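Wisten counts its pen-tidying hours, but the hard sums are still to come

Wisten, the firm that wants to sell a tidying robot to small offices, says it has now gathered 3,976 recorded goes at simple table jobs. People do the work, holding a gripper in each hand, and the learning system is meant to pick up the knack from the recordings. The project is called Trundus and has been running since February.

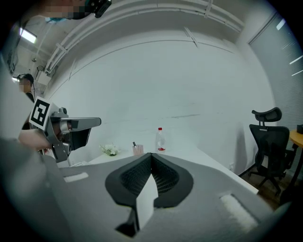
What the total leaves out

Of those 3,976 recordings, 1,825 have been checked and passed for training. The firm would not say how many of the rest were thrown out and how many are still waiting in the queue. Those are very different things, and a buyer would want to know which is which.

The jobs are modest. Pens, a pen holder, a plastic bottle and some flowers share a white table, and people wearing head cameras work at it with the grippers. Wisten calls this "everyday clutter". Most offices I have worked in had rather more on the desk, including paper, which the current set of tasks avoids altogether. 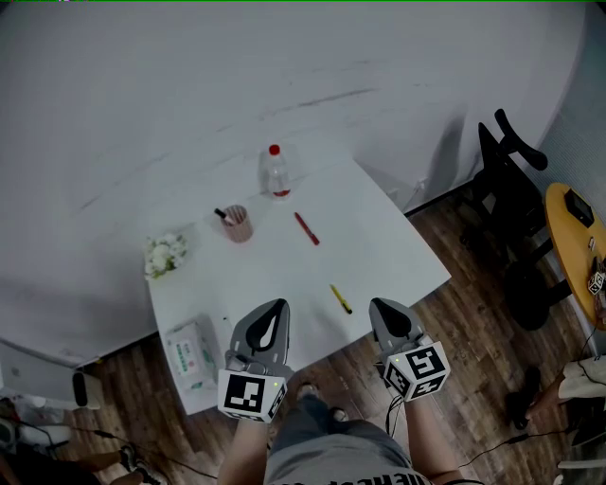
The firm's answer is that variety will come later. It plans to move part of the recording to a second site in Roltow and reach around 2,000 passed examples before the first training run is judged. That is only 175 more than it has today, so the target looks a good deal less bold than the press notice made it sound.

There is also the matter of who is doing the moving. A person with a gripper in each hand still has a person's eyes, balance and common sense. Whether a robot arm can copy the same movements from the recordings is the whole question, and Wisten has published nothing on it so far.

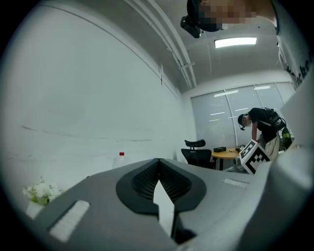

An earlier trial, run under the name Kiss, used 101 examples of a single task and ended with a short video and no figures. Wisten says Trundus will be different and that success rates will be released, failures included. It has given no month for that. The Roltow site is due to open first, and the firm is already taking names for a waiting list.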